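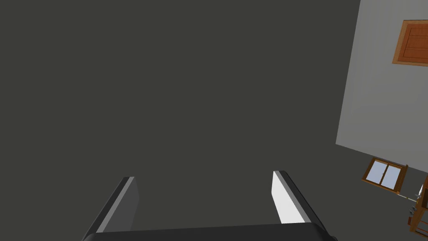

Match-day commentators and production helpers wanted

Gevel is getting ready for another season of live women's sport, and we are looking for new people to come and join us. We stream club soccer, field hockey and basketball from grounds all over the Manton area, and last spring we took on the Stidow Cup as well, every round of it, which kept us very busy and very happy. Now we need more voices and more hands.

Commentators (4 places)
You will call games live, usually with a partner, and record a short preview before each one. You don't need broadcast experience. Plenty of our regulars started out reading the lineups at their daughter's games, or talking a bit too loudly from the bleachers! What we do ask is that you love the sport, learn the players' names properly — the coaches are always glad to help with that — and can keep going through a long, wet second half when not much is happening.

Production helpers (2 places)
These roles suit someone who likes being useful behind the scenes. You'll run the score graphics, clip goals and baskets for the highlights show, and help load the van afterward. Some lifting is involved. We'll teach you the software over a couple of evenings at our Manton office.

What we offer
All six roles are paid by the game, with travel covered if you live more than 20 miles from the ground. The season has 40 games, and we would hope you could work at least a third of them. There's a hot meal on double-header days, and everyone gets a Gevel rain jacket (you will need it).

How to apply
Send us a page or so about yourself and the sports you follow. If you'd like to commentate, please add a recording of yourself calling a few minutes of any women's game. A phone recording made in front of the TV is fine. Helpers can skip the recording.

Applications close at the end of May, and we'll hold tryouts in June at the Mac an tSaoi Ground, starting at 10 a.m. Parking is behind the clubhouse. If you applied last year and just missed out, please do try again — we would love to hear from you.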